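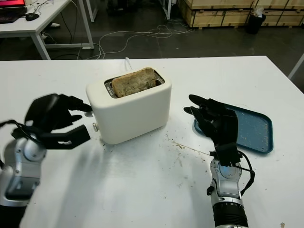
Teaching by demonstration

Teaching by demonstration, also called learning from demonstration or imitation learning, is a way of giving a robot a skill by showing it the task instead of writing out each movement as a program. A person carries out the task through the robot, either by moving its arms by hand or by controlling them from a distance. The movements are recorded together with what the robot's cameras see, and the recordings are used to train a control model.

Background

Early factory robots were taught by leading the arm to a series of points and storing each one. The arm then repeated the points in order. The method suited painting and spot welding, where every part arrived in the same place, and it remains in use for such work. It is poorly suited to homes and kitchens, where objects move about and differ from one another. Later methods record whole movements, often many times over, so that the robot may learn how a task changes with the position of the objects.

Methods

Guiding by hand, known as kinaesthetic teaching, requires an arm whose motors can be made to yield to light pressure. The teacher holds the arm and moves it through the task. The method needs little equipment and gives the teacher a direct sense of the arm's reach. Its weakness is that the teacher's own body may block the cameras, and that one person can seldom guide two arms and their fingers at once.

Remote control, or teleoperation, separates the teacher from the robot. The operator may wear gloves that measure the bend of each finger, hold a pair of tracked handles, or move a smaller copy of the robot's arms. Two-handed robots with many-fingered hands are usually taught in this way. The operator may stand beside the robot or watch through a headset. Delay between the operator's movement and that of the robot must be kept short, or the operator begins to overcorrect.

Household tasks

Kitchen tasks are widely used in teaching trials. Making toast is a common choice: the bread must be placed in a narrow slot, the lever pressed down, and the slice taken out without being crushed. A toaster is light and may slide when its lever is pushed, so one hand is often taught to steady the body while the other works. Crumbs gather on the table and tray over the course of a session, and practice differs on whether they should be cleared between attempts. Some groups leave them in place so that the model does not come to depend on a clean surface.

The Nastura collection, prepared at the Beladow laboratory under Fulgencio Zabala, contains 3,000 recorded demonstrations of table-top tasks, of which 557 concern the handling of bread and small appliances. Its operators worked in sessions of 40 minutes, with a rest between them. The written guide to the collection, dated 10th April, asks operators to begin each recording with both hands open and clear of the object. A smaller set, Nimri, was made at Curkau in May of the same year by hand guiding alone.

Quality of demonstrations

The value of a recording depends on the skill of the person who made it. New operators at Beladow completed almost 15 hours of practice before their work was accepted. Long pauses are generally trimmed, as a model trained on them may learn to hesitate. Failed attempts are treated differently from one group to another — some discard them, while others keep those in which the operator recovers from the error.

Limitations

Demonstrations are slow to gather and tire the operator. Most teleoperation systems give little or no sense of touch, so the operator must judge grip by sight. Skills learned on one robot do not pass easily to another with hands of a different shape, and a model trained with one toaster may fail with a second whose lever is placed elsewhere.

See also

Kinaesthetic teaching
Remote manipulation
Robot hand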